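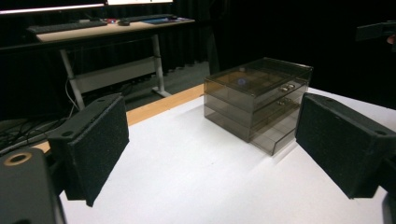
Gripper over the drawer box, bottom drawer slightly out.

Apr 9, 2018 – drawer task, notebook entry for the Livis team

Long one today, writing fast so I don't lose it.

Task for the club showcase is still: open drawer, put small part in, close drawer, box must not travel. The grid under the top lid is a bonus round only if we get the drawers solid. Béla Lakatos wants the lid done too. I said drawers first.

Pads. Swapped the old rubber for black foam on both fingers. Much more forgiving on the little metal knobs, the rubber kept skating off. Downside – foam squashes, so the closed position we had saved in the Turcotte script is now wrong and the fingers stop short. Re-zeroed by hand, new value is on the whiteboard, needs to go in the config file before somebody wipes it.

Runs: 40 on the upper drawers, 40 on the bottom drawer. Tally sheets are in the binder. Haven't split the failures by cause yet but my gut feeling from standing there:

– coming in too high and pinching air over the knob
– grabs knob OK, pulls at an angle, drawer jams halfway
– whole box slides on the table (6 times, all on the bottom drawer)

The jam one is the one that worries me. Pull has to be straight out along the drawer. If the wrist is even a little off the drawer racks in its slot and then you are just dragging the box around. Slower pull helped. Tried the quick pull again after lunch, no, slow is better.

Starting with the bottom drawer already pulled forward a bit makes it way easier, you can hook the front edge instead of hunting for a grip. Need to ask whether the showcase rules let us start that way. If not, all the bottom drawer numbers from today are only half useful. Mark them on the sheet as "pre-opened" please.

Vision: see-through gray plastic is a pain. Edge finder picks up the inside walls of the compartments as well as the drawer fronts and hops betwen them. Knobs are better targets, they catch the light. Lamp angle matters a lot tho. Shadow on the white table got picked up as a box edge too, until I raised the threshold. Stendatar branch has the new threshold, not merged.

Log file hit the 300 MB limit and stopped writing during the second set. Lost the force traces for the last few runs. Tally is still good, I was doing it on paper.

To do
– new closed value into config
– ask about pre-opened drawer
– try Bandent tape under the box, check it peels off clean
– split logs by run
– cut spare pads, same foam, teh offcuts are in the parts bin
– merge threshold change after Béla looks at it

Left the arm script on slow pull. Don't change it without writing it down here.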